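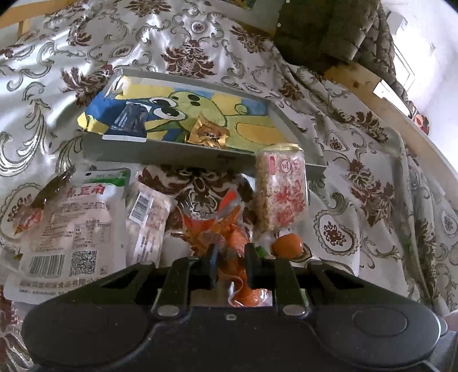 Snack tray with the frog-like cartoon print, on the floral cloth.

29 Jun 2022

The tray is shallow, so capacity depends on how the packets are laid. Small wrapped sweets go flat on the base. Tall packets get leaned on the rim, where they slide if the cloth has creases under it. Maricica Tănase suggested ironing the cloth. I have not.

Flat packets can overlap by a third without trouble.
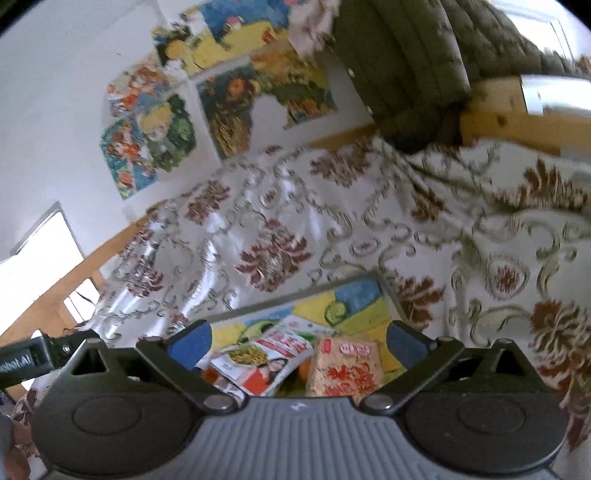 Past that the bottom ones get forgotten, and I found a sweet from September in the last clear-out. Limit is now 9 items.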